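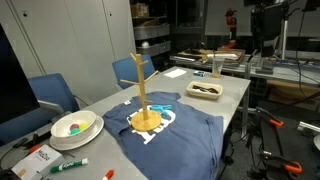
Section 4: Setting the table up for your first shirt run

By now you should have the Derex controller talking to the arm and the e-stop tested. If you skipped the e-stop test, go back to section 3. I'll wait.

I wrote these steps for the bench in our shared workshop, so swap in your own measurements where you need to.

1. Put the arm in its parked pose and switch the Taletum driver to HOLD.

2. Lay the T-shirt flat, print side up, collar away from you. Smooth it out with your hands, but don't go nuts — a few wrinkles are fine and the arm will have to cope with them sooner or later.

3. Stand the mug tree on the shirt. Mine has a round wooden base, and anything with a decent footprint will do for this.

4. Set the small plastic piece down on the shirt near the base, with 2 cm of clear cloth all the way around it.

5. Move bowls, markers and cups back from the shirt. Leave them on the table, though! I like a bit of everyday mess back there.
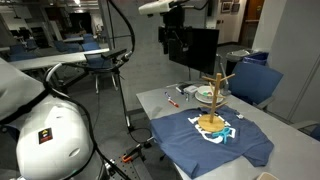 6. Tug every cable gently and watch where the slack goes. It should never be able to reach the table top, even with the arm at full stretch.

7. Check your clamps. I do mine before every session, and again after 8 runs.

8. Open the Fandeck panel, set speed to 22 percent and press Preview. Watch the whole path before you let anything move.

CAUTION: Keep your hands off the table from the moment you leave HOLD. Roll your chair back too.

Note: if the panel throws error 37, the saved table height is wrong. Redo the height step in section 2 and try again (I get this one most often after bumping a table leg).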